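Flilen Holiday Park

Flilen Holiday Park is a campground and cabin park on the eastern shore of Lake Stidar. It has 300 pitches for caravans, motorhomes and tents, and 30 rental cabins on the slope behind the beach. The park is open from spring until the end of fall, and a small part of it stays open in winter for guests with their own heating.

History

The land was used as a hay meadow until the Pintér family, who owned the farm next to it, began to let travelers camp there in summer. At first there was one water tap and no electricity. The family later built a washhouse and a gravel road down to the lake, and the meadow was divided into numbered pitches. The old numbers are still in use, so pitch 1 is not near the entrance but beside the former farm gate.

After a flood damaged the lower meadow, the reception building was moved to higher ground. The first cabins were built in the following years by Planwood, a carpentry firm from the same district. They replaced a row of fixed caravans that had become too old to rent.

Layout and accommodation

The park is divided into three parts. The Lake Field has the smallest pitches and is kept for tents. The Middle Field has electricity and drains, and most of the motorhomes stay there. The Upper Field, under the pine trees, is rented by the season, and many of its guests return every year to the same pitch.

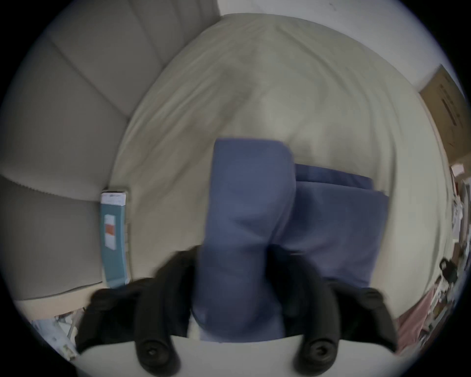
The cabins are of two types. The smaller type sleeps four and has a kitchen corner, but its guests use the common washhouse. The larger type sleeps six and has its own bathroom and a covered porch. Bed linen is included in the price of the larger cabins only, while guests in the smaller ones can bring it or rent it at reception.

Activities

The beach is 460 meters long and has a shallow part for children at the northern end. Rowboats and canoes can be rented by the hour. Motorboats are not permitted on this side of the lake. A walking path begins at the Upper Field and follows the shore to the village of Stidar, where there is a bakery and a bus stop.

Each July the park holds a lantern evening on the beach. In good weather it receives more than 1000 visitors, many of them from the village.

Comments

We stayed in the Middle Field last summer. The article should mention that the road to the lake is closed to cars after dinner time.

Is the winter part in the Upper Field or near reception? It is not clear from the text.

Near reception. The water in the Upper Field is turned off in winter.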